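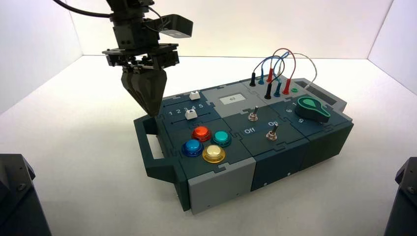
Residency Diary of the Istesstead Reading Room

Entry for the opening of the summer term

The reading room was unlocked at the usual hour and the register was placed on the front desk. The term begins with the map collection still divided between the two floors, as it was left in January, and with the catalog of the Weerakoon bequest unfinished. It is the intention of this office to complete the catalog before the term closes.

The bequest was accepted on the condition that it be kept together and made available to any resident of the district who asks to see it. It consists of 395 items. Most are survey sheets of the Stillon valley, drawn for the drainage authority and later corrected by hand as the channels were moved. The remainder is correspondence, together with a small number of field books whose covers have separated from their pages. The field books are not to be issued to readers until the bindery has returned its estimate.

Kirstin Baxter began work on the lower drawers this morning. She reports that the sheets for the east bank were filed by landowner and those for the west bank by parish, with no index to connect the two. She proposes that both be refiled by sheet number and that the old order be recorded on a card at the front of each drawer. The proposal was approved. The cards are to be written in pencil.

A question arose over the spelling of place names. The surveyors wrote Flivberg in at least three ways, and the later correspondence follows whichever form the writer preferred. The catalog will use the modern spelling in the heading and give the form on the sheet in the note. Readers who ask for an older spelling should be directed to the note – the desk staff have been told of this.

One inquiry was received by letter, from a family wishing to know whether the mill race at Stillon appears on any sheet earlier than the road. It does, on two, though the line is broken on the second where the paper was folded. A reply was drafted and will be sent with a copying form. The fee for a full-size copy remains as posted.

The humidity in the upper room was high at noon and the windows on the courtyard side were closed. The reading was lower by midafternoon. The dial on the north wall continues to disagree with the one on the south wall, and the matter has been noted before.

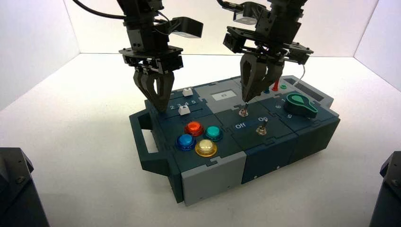
Istesstead, Monday, June 8, 2026

Work on the lower drawers continued through the day, and the east bank is now in order as far as sheet 200. The sheets beyond that number are larger and will not lie flat in the present drawers. Ms. Baxter has asked for the long table to be cleared of periodicals so that they may be opened out. The periodicals will go to the side shelves by the end of the week.

In the course of refiling, 37 sheets were found to carry penciled figures in the margin that do not match the printed depths. The handwriting is the same throughout. It was first supposed that these were errors corrected at the drawing office, but the figures agree closely with the soundings in one of the field books, and it now seems more likely that they were taken on the water after the sheets were printed. The catalog will describe them as later soundings, hand unknown. No attempt is to be made to clean the margins.

The correspondence was not reached. One letter was read because it had been used to wrap a bundle of sheets, and it concerns the price of oats and a delayed visit to Flivberg. It has been placed in the first folder without a number.

Readers were few in the morning. A schoolteacher asked to see the valley as it stood before the second channel was cut and was shown the general sheet at the desk. She stayed until closing and requested the same sheet for her next visit. The request was entered in the register.

The bindery telephoned late in the afternoon to say that its estimate has been posted. Orders were left for the desk lamp by the stairs to be rewired, and the room was locked at the posted hour.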